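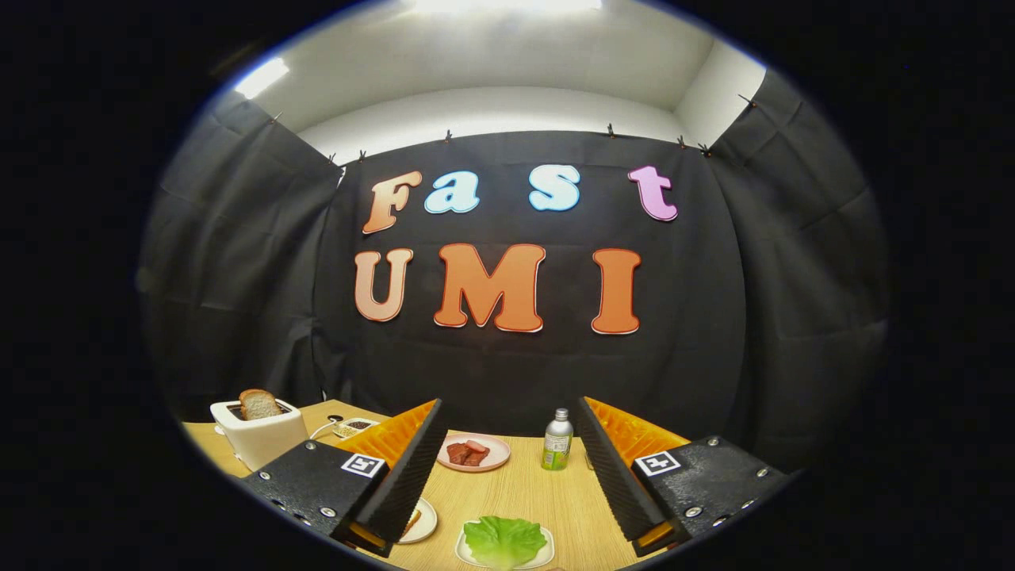
View from the wrist camera of a hand-held gripper at a sandwich preparation station, with toaster, bread, sliced meat and lettuce on the table.

Jandau issues field notice on gripper finger pads

Hand-held units may release objects early after extended use

Jandau has issued a field notice for the soft finger pads supplied with its Batano hand-held gripper. Under repeated side loading, the adhesive bond between the ribbed pad and its backing can weaken, allowing the pad to shift during a grasp. No injuries have been reported.

The fault was found in August at the company's Skerkach test site during food handling trials. A bottle slipped from a closed gripper and broke on the floor. Inspection of 279 finger assemblies found pad movement in 5. All of the affected parts had logged more than 400 grasp cycles on rigid objects. Parts used only on bread, lettuce and other soft items showed no movement.

"The encoder reported a normal closed width throughout, so the software had no reason to flag the grasp," said Gizella Major, head of product safety at Jandau. "The width reading does not detect a pad that has moved sideways."

Operators should check both pads before each session by pressing along the full length of the serrated edge. Any finger with visible movement must be taken out of service. Until replacement pads are fitted, units should not be used with glass containers, blades or heated appliances.

Replacement pads, made by Rácz, are held by a mechanical clip in addition to adhesive. They completed 1000 cycles on the same test fixture without movement. Jandau will ship them free of charge to registered owners. Marker positions are unchanged and recalibration is not required.

Recordings made with affected fingers remain usable if no slip occurred. Owners can request parts through the Jandau service desk, quoting the serial number of the unit.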